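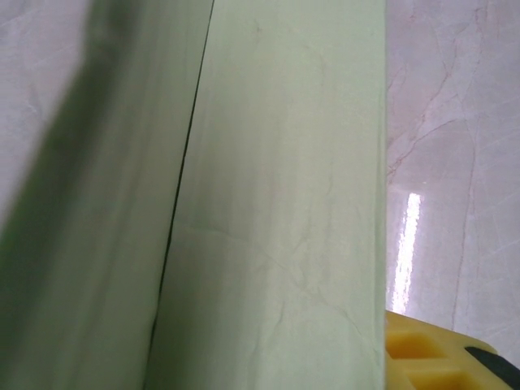 I finally cleared out my linen closet over the holidays and I'm so happy with it, except for one thing that is driving me up the wall. My flat sheets, pillowcases and towels all stack up fine. The fitted sheets won't. I can get green fabric to lie in layers, a few creases aside, with a nice straight edge down the side, and that's exactly how I want every shelf to look, but give me a queen fitted sheet with deep pockets and I end up with a ball. I've watched the corner-tucking trick over and over and it works until the third corner, and then everything slides off my hands. Is there a way to do it lying flat on a bed? Also, does anyone iron theirs? I'd love to hear what works for you all!

Posted by lavenderdrawer, Jan 3, 2025

pillowcase_pat

Yes, do it on the bed! I gave up on the standing-up method years ago and my closet has never looked better.

Lay the sheet face down with the elastic side up and pull it out so it's more or less a rectangle. Take the two bottom corners and tuck them into the two top corners, so the pockets nest inside each other. Smooth it with your forearm, not just your fingers – you get far more of the air out that way. Then fold the elastic edge in toward the middle, a good hand's width, until you can't see any of the gathered part. You should have three straight sides and one that's nearly straight, and from there you just fold it in thirds the long way and then in thirds again.

The part that changed everything for me was folding it while it's still a tiny bit warm from the dryer. Cotton relaxes so nicely then. Mine are the Liltton percale ones, which are crisp and behave very well, but I've done it with old jersey sheets too and they only come out slightly lumpy. If your pockets are really deep, fold the elastic in twice.

I don't iron the whole thing. I do run the iron over the top third of the flat sheet, where it turns down over the blanket, and that makes the whole bed look fancy!

gronville mom of twins

i just roll mine. roll it up, stuff it in the matching pillowcase, done. you grab one bundle and the whole set is in there

threadcount90

Love both of these. I'd add that it helps to decide how wide your shelf is first and fold to that. My shelves are 11 inches deep, so everything gets folded to the same width and the round edge goes to the front, raw edges to the back. It looks like a store display and takes no extra time once you're used to it.

I also cut a piece of cardboard to size and fold around it, then slide it out. Some people will say that's overkill, but I did 8 sheets in one go that way last June and they all matched – so satisfying!

On ironing, I only do it for guests. A quick shake and hanging them over the shower rail overnight gets most of the creases out of mine.

Recent in Laundry & Linens

Getting candle wax out of a tablecloth
Are Huaranga alpaca throws machine washable?
Pravedgate drying rack, one leg wobbles
How many towels per person is normal?
Musty smell in a cedar chest
Best way to store a winter comforter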